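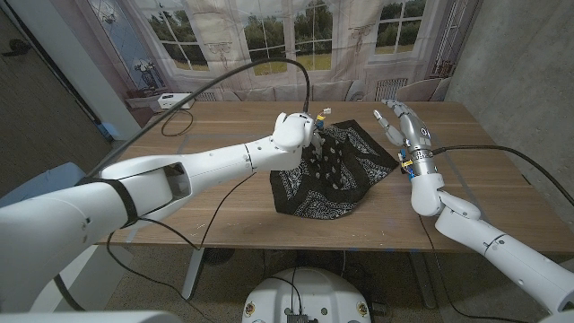
图1 双臂抓取布料:左手捏住头巾隆起处,右手张开停在一侧

第六讲 线缆牵拉与假性释放故障

课前阅读:Rarnport 实验室操作手册中“末端线缆”和“停机等级”两节。上一讲的故障树本讲还要用,请带来。

一、本讲要解决的问题

双臂机器人做布料任务时,常见一种不太容易定位的故障:控制程序认为手已经松开,手实际上还捏着布。程序据此进入下一步,手臂抬起,布被带走,布上和布旁边的物体也跟着移动。我们把它叫作假性释放。

假性释放与抓空不同。抓空时手里没有东西,程序以为有,后果多半是任务失败,重来一次就行。假性释放时手里有东西,程序以为没有,手臂会按空载的速度和加速度运动。如果另一只手同时捏着布的另一侧,两臂之间就形成了一条程序不知道的力的通路。人若在这时伸手去扯布,情况更糟。

二、案例经过

案例取自 Brastine 布料整理任务。任务内容是抓起一块头巾,移开,再放下。左臂负责抓取,右臂在旁边待命,必要时压住布边。末端通信走 Bullura 手部控制板,线缆沿前臂外侧走到肩部。

故障发生在十月的一次连续运行中,时间是下午。记录如下:

左手闭合,抓取正常。
左臂上抬到任务设定的高度,末端线缆的余量用尽。
左臂下放,程序发出张开指令。
控制板没有返回新的手指位置。
超时 700 毫秒后,上层程序按“指令已执行”处理。
左臂以空载速度后撤,布被拖动。
操作员按下急停,从布开始移动到双臂停住,用时 2 秒。

无人受伤,设备没有明显损坏。事后检查,腕部插头锁扣没有扣到底,轻拉线缆,通信就中断;松手后又恢复。因为能自行恢复,当天上午的日志里已经有过几次短时丢包,都被当作网络抖动忽略了。

三、原因分析

直接原因是插头松动,这一点没有争议。但只写这一条的故障报告不合格。按故障树往上走,至少还有下面几层。

第一层,机械。线缆在前臂上的固定点离腕部太远,中间的自由段在手臂上抬时受拉,力直接作用在插头上。正确做法是在腕部附近加一个固定点,让拉力落在固定点上,插头只承受自身重量。自由段也不能留得过长,长了会垂下来,勾住桌沿或另一只手。

第二层,通信。手部控制板的状态帧带有序号,可是上层程序不检查序号,只读最后一次收到的数值。通信中断后,它读到的一直是旧数据。

第三层,逻辑。超时后的默认分支写成了“继续”。这是调试阶段留下的写法,为的是在没有接手的情况下也能跑通手臂轨迹,正式运行前没有改回来。

第四层,管理。丢包记录没有设报警门限,看日志的人凭经验判断。插拔次数也没有登记。所用插头的更换周期在 Rarnport 手册里定为 1,000 次插拔,没有登记,也就没法知道到了没有。

请注意,第二层和第三层只要有一层做对,插头松动就只会造成一次停机。
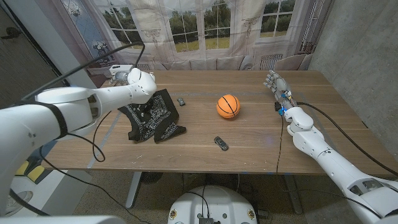

有同学在课上提出,既然手指电机有电流反馈,为什么不直接用电流来判断有没有松开,这样连位置都不用读。

电流反馈可以用,但它和位置数据走的是同一根线。线断了,两者一起丢失。要作为独立判据,信号必须来自另一条通路,例如肩部或腕部的力传感器,或者头部相机。布很轻,力传感器在空手和捏着一块薄布之间的读数差别很小,容易被运动时的惯性力淹没。相机可以看到布是否离开手指,但手指常常挡住接触点。实际做法是几种判据都取,任何一种不同意“已松开”,手臂就不许后撤。

四、桌面物体带来的附加风险

布料任务的桌面上往往还放着别的东西,例如球和小玩具车,用来考察机器人能否在有杂物时工作。假性释放一旦发生,这些物体的反应各不相同。

球会滚。布边碰到球,球可能滚到另一条手臂的工作区,也可能落地。落地后人会本能地弯腰去捡,头部因此进入手臂下方。操作规程写得很清楚:手臂上电期间,落地物一律不捡。

小而硬的物体可能夹在布的褶皱里,被一起提起来。手指张开时它从高处掉下,可能卡进手指关节的缝隙。每次恢复运行之前,应当把布抖开检查。

布料本身也会遮挡。桌上铺着布的时候,布下有没有东西,从相机画面里不容易判断,所以摆放物体时不要往布底下放。

五、恢复步骤

发生假性释放并停机后,按以下顺序处理。

1. 保持急停状态,不要先去复位。
2. 目视确认两只手各自的状态,以手为准,不以屏幕为准。
3. 手仍捏着布时,不要硬拉。先托住布,减小手指受力,再用手部控制板上的手动释放功能张开手指。
4. 取走布和桌面上的其他物体。
5. 断电,从肩部到手部逐段检查线缆,每个插头都要拔下看针脚,再重新插到底并锁紧。在登记表上记一次插拔。
6. 上电,只接通手部,不接通手臂。让手空载开合 40 次,检查状态帧序号是否连续。
7. 接通手臂,低速走完整条轨迹,手里不抓东西。观察线缆在最高点和最远点是否绷紧。
8. 以上都正常,才可以放回布料。

第 3 步最容易出错。人看到布被捏着,第一反应是抓住布往外抽。手指关节在断电后可能带有机械自锁,抽布的力全部由关节承受。

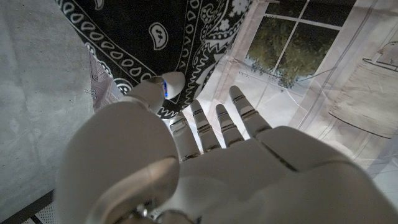 第 6 步的要求是每根手指都到位,拇指也包括在内。四指张开而拇指没有完全退回时,布仍可能挂在拇指上,程序若只看四指的平均位置,就会得出“已张开”的结论。检查时应逐指读取,任何一根超出允差都算不通过。

腕部相机适合用来做这一步的复核,它离手近,能看清手指的姿态。不足之处是手掌会占去画面的很大一部分,掌心一侧看不到。因此它只能作为补充,不能代替第 2 步的目视确认。

六、程序修改要点

超时分支一律改为“保持并报警”,不允许继续。调试需要跳过时,用单独的启动参数,并在操作界面上持续显示提示。

状态帧增加时效检查。序号不变或时间戳过旧,视为数据无效,不能拿旧值当新值用。

后撤动作拆成两段。先低速离开一小段距离,检查布有没有跟随,再转入正常速度。Coughlan 组的同学反映这样会拖慢节拍,确实会慢,本课程的实验以此为准,不做折中。

短时丢包单独计数,达到门限即停止接收新任务,等当前动作安全结束后停机检查线缆。

七、课后作业

1. 根据第二节的记录画出故障树,顶事件写“布料在非预期时刻移动”。标出哪些节点可以由软件单独切断。

2. 假设右手当时正压着布边,重新分析停机前两臂的受力情况,说明急停后是否还有残余张力,以及应当先释放哪一只手。

3. 为末端线缆写一份检查表,篇幅不超过一页,供上机前使用。表中每一项都要写明怎样算合格,不接受“检查线缆是否正常”这类条目。

作业交到 Coughlan 楼的课程信箱。做第 2 题时请画受力图,只写文字的退回重做。下一讲讲急停回路的接线与测试,上机的同学穿不露趾的鞋,长发扎起,手套不要戴。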